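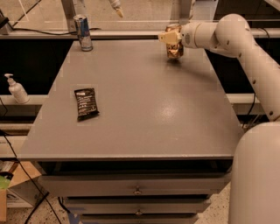 Photo: Pao-chu Lai / Urkley Health Pages

How to look after a person with norovirus at home

Last updated October 19, 2021

Norovirus is the stomach illness which many people call the winter vomiting bug, although in Gorkville we had our largest wave in May. It passes very easily from one person to another. Most people recover in two or three days without any medicine. The work at home is to keep the sick person drinking and to stop the virus from reaching the others.

Before you start

You will need disposable gloves, kitchen paper, bin bags, liquid soap, a thermometer and a household bleach. Please read the label of the bleach, as the strength is different from one product to another. Oral rehydration sachets can be bought at any pharmacy. In Clegg and Plonmont the pharmacies also deliver, but you must telephone before noon.

Step 1. Give the person one room

If you have two toilets, keep one only for the sick person. If you have one, clean the seat, the flush handle and the taps after every use. Put a bucket with a bag inside next to the bed. Open the window when the weather allows it.

Step 2. Give small drinks, often

Wait ten minutes after vomiting, then offer one or two spoons of water or rehydration solution. Continue like this every few minutes. A full glass at once usually comes back. Mix the sachet exactly as the packet says and do not add sugar or salt to it. Fizzy drinks and fruit juice can make diarrhoea worse, especially in children. Babies should continue with breast milk or their normal formula.

Food is not urgent. When the person feels hungry, begin with something plain such as toast, rice or soup.

Step 3. Wash hands with soap and water

Alcohol gel does not work well against this virus, so please do not depend on it. Wash for 20 seconds, also between the fingers and under the nails, and dry with paper or with your own towel. Do this after you help the person, after the toilet, and always before you touch food.

Step 4. Clean up vomit

Put on gloves. Cover the place with kitchen paper and lift everything into a bag, working from the outside to the middle. Wash with hot water and soap, then use the bleach solution and leave it for the time written on the label. Never mix bleach with another cleaner. Tie the bag, take off the gloves and wash your hands again.

Step 5. Wash clothes and sheets

Do not shake them. Wash them apart from the other laundry at 60 degrees or more, with the longest programme.

When to call a doctor

Call if the person cannot keep any drink down, passes very little or dark urine, is confused, has blood in the stool or has strong pain that does not go away. For a baby or a person who is old or has a weak immune system, call early. Please telephone first and do not go directly to the waiting room.

Going back to work or school

Stay at home until 48 hours have passed after the last vomiting or diarrhoea. In these two days also do not cook for other people and do not visit a hospital or care home.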